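Ciltgate Lost Words

A small dataset of dialect words for everyday clothes, as said in and near Ciltgate.

Version 3, last tidied up on September 11, 2021

What you've downloaded

Hello! You've got a spreadsheet of 954 entries, collected from 322 people, plus a text file of longer quotes that wouldn't fit in a cell. Each entry is one word or phrase that one person gave me for one item of clothing. So if two people both said "daps" for plimsolls, that's two rows. I did try merging them early on and regretted it straight away, as I lost all the ages and villages in one go and had to rebuild the lot from paper.

I started this because my gran had a word for the bit of a sock that slides down under your heel, and when I asked at work whether anyone else knew it I got five different answers and a row about whether it needed a word at all. (It does.)

The files

words.csv is the main one. Columns are id, item, word, spelling_notes, village, age_band, heard_or_used, collector.
quotes.txt has the longer bits, each starting with the id it belongs to.
items.txt is the list of prompts, in the order we asked them.

Everything is UTF-8. If you open the csv in a spreadsheet and the accents go funny, use the import option and pick the encoding by hand. I've lost an evening to that, so please don't lose one too.

How the words were collected

Mostly by talking to people. Binta Mohammed did the Gretavthorpe side, and she's far better at it than me, she just sits down and people tell her things. I did Ciltgate and the farms. Somtochukwu Etim typed up nearly all of the November batch and came up with the heard_or_used column, which I now think is the most useful thing in here. "Used" means the person says it themselves. "Heard" means a parent, a neighbour, a teacher, somebody else said it.

We asked with the real thing where we could, or with a photo of it, and kept the standard name to ourselves until the end. If you say "what do you call a vest?" you get "a vest". Put one in front of people and you might get singlet, semmit or something with no agreed spelling at all.

Headgear

My favourite section, and the messiest! Flat caps did brilliantly and have the longest list of names in the whole file. Baseball caps did much worse with the over-sixties, who mostly said "cap" and looked at me as if I'd asked what they call a spoon.
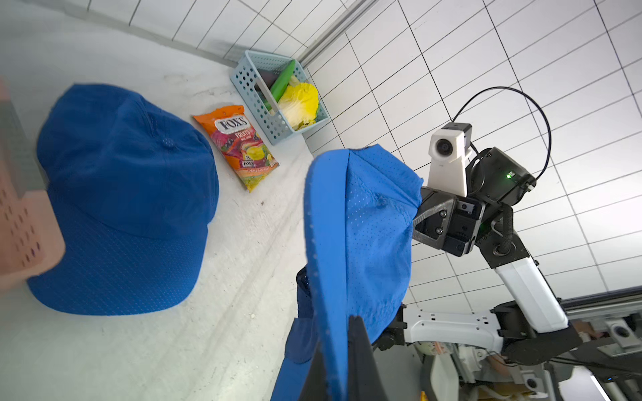

Item: cap, baseball. Two blue ones, both with eyelets.

The parts of a cap were more fun. I added brim, crown and the little eyelets as separate prompts after Sheila Nuttall told me off for leaving them out, and she was right. The front bit alone came back as brim, peak, neb and bill. Neb is nearly all older speakers, with a few teenagers who I suspect got it from a grandparent. For the eyelets most people had nothing, so there are a lot of blank cells in those rows. Blank means we asked and they didn't have a word. A dash means we didn't ask. Please don't swap one for the other when you're cleaning it up.

Spelling

Oh dear. Plenty of these words have never been written down by the people who say them, so I went with whatever the speaker preferred, and where they didn't mind I guessed. The spelling_notes column says "mine" when it's my guess. Wenche Magnusson kindly went through 200 of the trickier ones and left comments about possible Norse roots. Her comments are in the same column with WM at the front. She asked me to say they're notes and she'd want to check several of them again before anybody quoted her.

Known problems

Ages are in bands, and the 40 to 59 band is too fat.
Modulach is badly covered. I only got there once and it rained.
"Gansey" turns up under both jumper and cardigan. I've left it in both.
A few rows have Wu in the village column. It's the name of the café where I did those chats and I wrote down the wrong thing. I'll sort it.
Hardly anything on nightwear. People got shy.

Using it

Go ahead, for anything you like, and a mention of the Ciltgate Lost Words project would be lovely. Names of speakers aren't in the files and I won't give them out, so please don't ask. If you spot a mistake or your family has a word we've missed, send it to Fatima Ojo, who looks after the inbox, with the village and whether you use it or only heard it.

Still to do

Gloves and mittens as separate items
Shoe parts (tongue, laces, the metal ends)
Fix the Wu rows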